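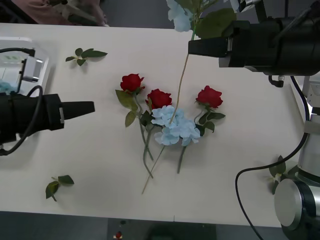
Figure 2. Artificial flowers on a white tabletop.

Category: Work & Interiors
Print this article | E-mail to a friend
Search this journal Go

4.2 Flowers in shared workplaces

The survey was sent in September to tenants of shared workrooms in Tagle and Javano, and 893 replies could be used. We asked whether flowers were kept in the room, of which kind, and who had paid for them. Artificial flowers were named more often than fresh ones in both towns. This agrees with the earlier study by Dizon, although her sample was taken only from private offices.

Price was not the main argument. Many tenants wrote that fresh flowers must be changed before a holiday, and that the water is a worry near cables. Others did not like artificial flowers at all – they found them dusty, or said that they reminded them of a dentist's waiting room. In Javano the letting firm Diltora supplies the flowers, and there the tenants had weaker opinions on both sides.

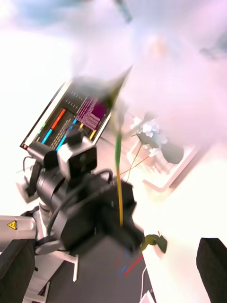 Figure 3. Monitor with a dark interface and coloured bars, with a black camera unit in front.

We also asked what the respondents look at during a short rest of the eyes. The window came first, then the telephone, then plants or flowers. Respondents who work with text on a dark screen mentioned flowers a little more often, but the difference was small and we do not build on it. The free answers – 1,525 separate remarks – were coded by Pacita Dizon with the scheme given in Appendix 2.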